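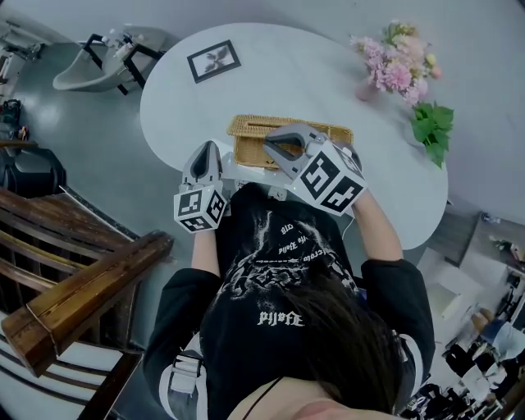
Category: Talks and Presentations / Data Collection Practice

Speaker notes: Good Practice for Recording Hand-Held Gripper Demonstrations in Working Premises

Speaker: Josphat Shemweta, Grirndale
Session length: 40 minutes, including questions

Opening

Thank the hosts at Rinness. State the purpose of the talk at once: to present the Grirndale site practice for demonstration recording, as adopted in June, and to set out the points on which we still invite comment.

Remind the audience that the practice covers recording outside a laboratory. Salons, shops, offices and homes are all within its scope. Fixed robot cells are not, and questions on those should be sent to the Stindstead group.

Section 1. The operator

The operator is the person wearing the harness and holding the grippers. The practice treats the operator as a worker first and a source of data second. Please read that sentence aloud as written, as the wording was agreed with Muriithi after long discussion.

Main points to cover:

- Harness straps are adjusted by the operator or with the operator's clear consent. Buckles must open with one hand.
- Long hair is kept clear of buckles and cables. The practice does not require it to be tied back. Local rules may.
- Seated work is preferred for tabletop tasks. The seat should allow both forearms to reach forward without the shoulders lifting.
- No recording block runs longer than 40 minutes. A rest follows every block, away from the equipment.
- The operator may stop at any time and need not give a reason. A stopped take is logged as stopped and is not counted against the operator.

Pause for questions on rest periods. At Stindstead this took up most of the discussion.

Section 2. The table and the objects

Household objects are allowed and encouraged. A tissue box, a picture frame or a vase of flowers is suitable, provided that the site owner has agreed to its use. Anything holding water should stand outside the normal sweep of either gripper. The practice gives no fixed distance. We tried to write one and could not find a figure that suited both small and large tables.

Marker cubes must be checked before each block. A cube with a scratched or lifting face is replaced and the change is noted in the log. Markers should not be cleaned with solvent.

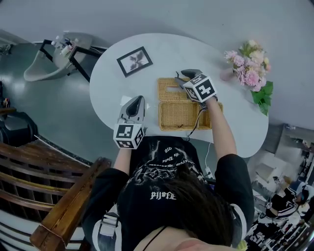

Cables need more time than the slide suggests. Each cable should have enough slack for full reach, and no loop should be able to catch on a knee, a chair arm or the table edge. Where a cable runs down to the floor, its path is agreed before recording begins and kept out of any walkway. In our review of 218 session logs, cable problems were the most common cause of a stopped take. Do not give a percentage, as the sites did not all use the same codes.

Section 3. Other people on the premises

State plainly that a person in the background has the same standing as the operator in matters of privacy. The practice requires:

- a notice at each entrance while recording is under way;
- a spoken explanation to anyone who will remain within view;
- a named contact for removal requests, with a reply within five working days.

Printed lettering on clothing can identify a person or an employer. Reviewers should look for it, including lettering that appears upside down from an overhead view.

Stairs and changes in floor level should be marked on the site sketch. Equipment cases are not to be stored on steps or at the head of a stair.

Section 4. Records

The session log is one page. It lists the operator code, start and stop times, objects used, equipment changes and any incident, however small. The pilot produced almost 634 pages under the old form, and few of them were ever read. Show the old form beside the new one.

Closing

Invite written comments on Sections 2 and 3. Copies of the practice and the blank log are on the table by the door. Muriithi will take questions on contracts and pay, which the speaker should not attempt to answer.

Related items

Site Sketch Template and Guidance Notes
Consent Wording for Shared Premises
Stindstead Workshop: Summary of Discussion
Care and Replacement of Marker Cubes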